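Handheld gripper (teaching by hand)

A handheld gripper is a robot hand with the robot taken away. You hold it yourself, you pick things up with it, and a computer keeps track of where the gripper went and how far its fingers were open. Later that record is used to teach an arm with the same kind of fingers to do the same job. I've spent a good while trying out different ones, so this entry leans on what I've used myself (other pages on this wiki cover the math, and do it better than I could).

Background

For years the usual way to teach an arm was to drive it with a second, smaller arm, or with a joystick. It works, but it's slow, and I get cranky after an hour of it! With a handheld pair you just walk up to a shelf and start. My first pair was the Gilard, which came as a kit in July and took me two evenings to put together. After that I got to try the Sutside and then the Dvořáček, and I still go back and forth between the last two.

Finger shape

Straight fingers are great on flat boxes and pretty bad on anything round. Curved ones wrap a bit, so a bottle stays put, but on a thin carton only part of the finger touches and you learn to squeeze near the tips. The Sutside has straight fingers with soft pads. The Dvořáček has curved ones that flex, and I find them more forgiving when I come in at a bad angle, which I do a lot.

Tracking

Most pairs I've tried use marker cubes, meaning a block with a black square pattern on each face, fixed on top of the gripper where a camera can find it. Cubes are cheap and easy to swap, and if one face is turned away another one usually does the job.

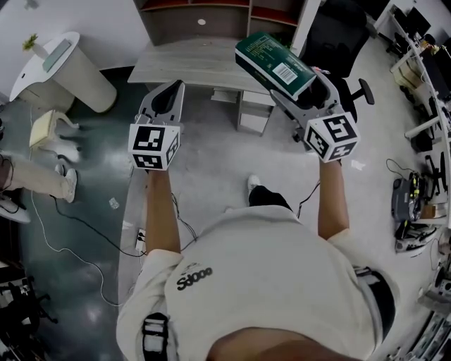
The weak spot is anything that gets between the camera and the cube. A big box tipped the wrong way will do it, and so will your own forearm. With a camera worn on the head you get into the habit of looking at your hands the whole time, even when you'd rather look where you're walking. Glare is the other one: glossy paper for the markers looks lovely and tracks terribly, so print them matte.

Cables and weight

Cabled grippers never run flat halfway through a session, and I like that, but you do have to dress the cables along your arms and leave slack at the elbow. I leave 40 to 45 centimeters and it's still tight if I reach for a high shelf. Weight matters more than I expected too. The Gilard felt like nothing for ten minutes and like a brick by lunch.

Comparing pairs

My own comparison used the Flerkero software for all three, with the same boxes and the same shelf, and ended up at 1,624 recorded picks. I threw out any pick where both cubes were lost for more than 2 seconds. The Dvořáček lost the fewest, the Sutside was close behind, and the Gilard had trouble whenever I turned my wrist over. I haven't tried any of them on soft bags yet.

See also: Marker cubes; Parallel fingers; Wrist cameras

Last edited Wednesday, November 11, 2020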